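Norkdale Residents' Newsletter
21 June 2024

THE GREAT RAILING REPAINT, PART TWO

Those with long memories will recall that in April we asked for opinions on the colour of the railings along Lodhi Walk. We received 108 replies. Most of them were about parking.

Of the replies that did mention the railings, green won comfortably, provided you are willing to treat dark green, bottle green, "the old green" and "anything but that green" as the same colour. We were willing. The paint has now arrived from Bramora and is sitting in the Climach Street store, where it will stay until the weather makes up its mind.

Vibeke Hviid has kindly agreed to run the painting again, in spite of last year. She has divided the Walk into stretches and would like two people on each, one to rub down and one to paint. Couples are welcome but she suggests they take different stretches. If you signed up last summer and were later found to be on holiday, you are still on the list, and she has your telephone number.

A word on preparation. The railings at the bus stop end were painted straight over the rust last time, and by winter the rust had come through to say hello. Please use the wire brushes first, then wipe down, then primer, then the green. Primer is the grey one. It goes on before the green. We mention this twice as it came up more than twice last year.

Dogs are asked to keep to the far pavement while the paint is wet. So is whoever leant a bicycle on the gate.

Brushes are the remaining difficulty. The store has plenty of rollers, and a roller on a railing is mostly a way of painting the pavement. If you have a brush at the back of a drawer, small ones included, we would be glad to borrow it. The scrollwork on the gates is fiddly and the big brushes can't get into it. Put your name on the handle in pen if you want any hope of seeing it again, and drop it at the store on your way past.

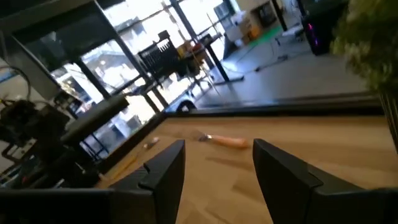 WHAT IT IS COSTING

The paint and primer came to £200, paid out of the plant sale. Tea and biscuits are extra and will be paid for by whoever is nearest the shop. Anyone who still feels strongly about the colour may bring a tin of their own choosing and paint their own fence with it.

TO PUT YOUR NAME DOWN

Use the sheet inside the door of the Climach Street store, or catch Vibeke on the Walk, where she is generally to be found looking at the rust. Old clothes, please. The green does not wash out, as the bench outside number 2 can confirm.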